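Camano Felt Bench Covers: Frequently Asked Questions

Answers to the questions we get most often about covering a workbench or packing table with gray felt. If yours isn't listed, write to us through the contact form. 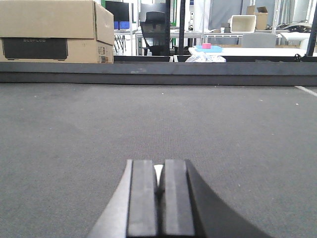

What are the covers made of?
Polyester needle felt, medium gray, with a low pile. The back is plain and has no adhesive.

Which sizes do you sell?
The standard cover is 30 inches deep and comes in two lengths. The long one fits the Emik packing table without trimming. For any other table, measure the flat part of the top only. If your table has a raised rail at the back, measure up to the front of the rail and not over it.

Can I cut it myself?
Yes. Mark the line with chalk on the back and cut with a sharp utility knife against a metal ruler. Scissors work for short cuts but tend to leave a wavy edge. The felt doesn't fray, so you don't need to hem it.

How do I attach it?
Double-sided carpet tape along all four sides is enough for most tables. Leave the felt unrolled for a day before you tape it down. Spray glue holds better but is hard to remove later, and we can't take back a cover that has been glued.

It shows every bit of lint. Is that normal?
White specks and lint show up on gray felt, especially if you open cardboard boxes or cut paper on it. Go over it with a lint roller or a vacuum with the brush attachment. Don't use a stiff brush, which raises the fibers.

Can I wash it?
Not in a machine. Blot spills with a damp cloth and a little dish soap, then let the cover dry flat. Oil stains usually stay.

Will small parts roll off?
The felt slows them down, but it won't stop a ball bearing. We recommend a rail on the far side of the table if you handle small pieces. The Palach rail kit, part 1148, screws into the rear edge and comes in dark gray. The top of the rail is painted and will pick up scuffs if you set boxes on it. Touch-up paint is sold separately.

Can I put heavy boxes on the cover?
Yes, but lift them. Dragging a full box across the felt can pull up the tape at the corners.

Can I solder or use a heat gun on it?
No. The felt melts. Put a silicone mat on top for that kind of work.

How long does a cover last?
It depends on use. On a table used daily, expect to replace it every 2 years.

What is your return policy?
Uncut covers can be returned within 25 days in the original sleeve. Orders placed through Từ, our reseller, go back to them directly.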